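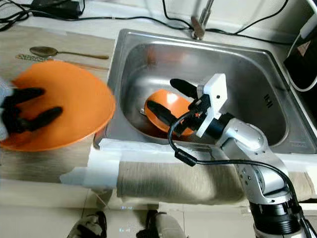 Orange plate above the countertop

Ticket: Council tracker shows old party for members who switched
Product: Gulance Publishing, Data Pages module
Site: Huvard Ledger (politics section)
Opened by: Bahman Fallahi, politics desk
Assigned to: Parvaneh Vahidi, Gulance support
Priority: High
Status: Resolved, one item moved to a separate ticket

Original report (Bahman Fallahi)

Our "Who sits on the council" page is showing the wrong party for a number of members. In April a group left the Harju List and joined the Rostow Alliance. We entered the changes in the data sheet, published, and checked a couple of cards, and they looked right. This morning a reader wrote in to say that her own member is still shown as Harju List. I looked at the card and she's right. I opened the sheet and it says Rostow Alliance.

The page has 44 cards, one for each seat. I went through all of them against the clerk's list and found 17 that are wrong. All of them are people who switched. Some other people who switched are showing correctly, so it isn't the whole group.

The seat total at the top of the page is wrong too. It still gives the Harju List a majority it no longer has. There is a vote on the transit levy coming up and both parties are using seat totals in their statements, so we are getting complaints that we picked a side.

The morning newsletter pulls its seat bar from the same data. It went out to about 3,000 people with the old numbers.

What I tried:
- Republished the page from the editor. No change.
- Cleared my browser and looked on my phone. No change.
- Changed the party on one card to Independent, saved, changed it back to Rostow Alliance, saved. No change on the live page. It never showed Independent either.

Please don't reset the sheet. We have notes in it that aren't stored anywhere else.

9:20 a.m., Parvaneh Vahidi

Thanks, I have the ticket. I won't touch the sheet. I made a read-only copy and will work from that.

Three questions:
1. Who entered the changes, and was it all done by one person?
2. Were they typed in or pasted from another file?
3. Does the preview in the editor show the right party or the wrong one?

9:45 a.m., Bahman Fallahi

1. It was split. I did some, and our weekend editor did the rest.
2. I typed mine. The weekend editor pasted from the clerk's file.
3. Preview shows the wrong one, same as live.

The wrong cards are all from the pasted set. But some of the pasted set are right, so I don't think that explains it.

10:10 a.m., Parvaneh Vahidi

That helps. If preview is wrong as well, this is not the page cache. The cache sits between the published page and the reader, and preview skips it.

I ruled out the following:
- Sync between sheet and page. The last sync finished without errors and the row count matches.
- Locked cards. None of the affected cards has a manual override.
- Duplicate people. I searched for members with more than one record and found none.
- Party names. "Rostow Alliance" is spelled the same way in every row, with no extra spaces.

Next I'm looking at the history fields. Each member has a party at election, a current party, and a date when the current party starts. The card shows the current party only if that start date has been reached. If the date is in the future, the card keeps showing the party at election. Newsrooms use this to set up a change ahead of time.

10:40 a.m., Bahman Fallahi

We didn't schedule anything. All of these took effect the day they were announced, and the announcements are weeks old.

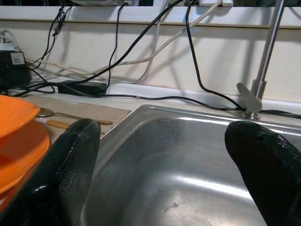

The start dates are the problem, and I can now reproduce it. The clerk's file writes dates with the day first. Your site is set to read dates with the month first. I added a test member to my copy under a name that could not be mistaken for a real council member if it leaked into a search, and put a marker in the notes field so I could find the row again. With a start date typed month first, the card changed to Rostow Alliance at once. With the same date pasted day first, it went back to Harju List. The test row has been deleted from the copy and was never in your sheet.

It also explains why part of the pasted set was fine. When the day is a low number, the system can read it as a month, so a date in early April turns into the fourth day of some later month. Where that month hasn't come yet, the card waits for it. When the day is too high to be a month, the date can't be read that way, and the system treats the start date as blank. A blank date means the change applies right away. Those cards came out right by accident.

It explains your Independent test as well. You changed the current party, but the card wasn't using the current party yet.

Suggested fix, in this order:
1. Export the sheet so you have your own backup with the notes.
2. In the start date column, correct the affected rows to month first. I've attached a list of the rows.
3. Fill in the blank dates too. They work now, but the timeline view will leave those members out.
4. Save, then use "Recalculate totals." Publishing alone does not redo the seat count.

I can do steps 2 to 4 for you if you confirm in this ticket. I'd want someone from your desk to check the dates against the clerk's file first.
(Parvaneh Vahidi, 11:35 a.m.)

11:50 a.m., Bahman Fallahi

I'll do it myself, I'd like to look at each one against the clerk's list anyway. The page has a note on it now saying that the party labels are being checked.

Can you tell me when the page started being wrong? We need that for the correction. The Harju List press officer is asking, and the Rostow people have already put a screenshot in a statement.

12:15 p.m., Parvaneh Vahidi

From the change log: the pasted rows were saved and published together, and the labels have been wrong since that publish. Before it, the cards were simply not updated yet. So there was never a moment when the 17 cards showed the new party. I've attached the log entry with the time on it. You can quote it in your correction.

I can't tell you how many people saw the page in that period. That would be in your own traffic reports.

1:30 p.m., Bahman Fallahi

Dates fixed, blanks filled in, totals recalculated. All the cards match the clerk's list. The seat bar at the top is right.

Two things are still wrong:
- When someone shares the page, the preview picture that comes up with the link still shows the old seat bar.
- The web copy of this morning's newsletter has the old numbers.

2:05 p.m., Parvaneh Vahidi

Share preview: the picture is made when a page is published, and recalculating doesn't remake it. Open the page, go to Sharing, choose "Make new preview," and publish again. New shares will pick it up. Posts that are already out there may keep the old picture, depending on the network, and we can't change those from our side.

Newsletter: the web copy is saved as it was sent, on purpose. It won't follow the data. You can add a correction line at the top under Archive, Edit header. The body can't be edited. If you want to send a correction by email, use a new send and choose the recipients of the morning edition, so it doesn't go to people who never got the first one.

2:50 p.m., Bahman Fallahi

New preview works. Correction line is on the web copy. The correction email is written and is with our editor.

One more question. We paste from the clerk's file after every change on the council, and they are not going to switch to month first for us. What do we do next time?
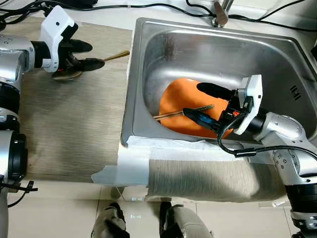
Sink with faucet and brush

3:25 p.m., Parvaneh Vahidi

There are two ways to handle it.

The first is the import tool. Don't paste into the sheet. Use Data, Import file, and on the second screen set "Dates in this file" to day first. The setting applies to that file only and leaves the rest of your site alone. It can be saved under a name, so the weekend editor can pick "Clerk's file" from the menu and not have to remember the setting.

The second is to turn on the future date warning, under Data, Checks. With it on, the sheet marks any start date that hasn't been reached and asks you to confirm before publishing. It would have stopped on these rows. It would not have caught the blank ones. For those, turn on "Require start date" as well.

I would do both. The checks are off by default on older sites, and yours was set up before they were added.

Please don't change the date setting for the whole site. Your court calendar and election archive both depend on it, and the stored dates there would be read differently.

3:40 p.m., Bahman Fallahi

Both checks are on. I saved the import setting and ran the clerk's file through it on a copy of the sheet. The dates came in correctly.

I still think a date that can't be read should give an error. It shouldn't be turned into a blank without telling anyone. We would have seen that while pasting.

4:10 p.m., Parvaneh Vahidi

Agreed, and I've reported it. It's now a separate ticket with the Data Pages team, linked to this one, with your sheet's structure attached but none of the names or notes. I don't have a release date for it. You'll get an email when its status changes.

The read-only copy of your sheet has been deleted. Is there anything left on this one?

4:20 p.m., Bahman Fallahi

No. Correction email went out. You can close it.

Closed by Parvaneh Vahidi, 4:25 p.m.
Cause: Day-first dates pasted into a site set to month first
Fix: Start dates corrected by customer, totals recalculated, share preview remade
Follow-up: Unreadable dates saved as blank (moved to Data Pages team)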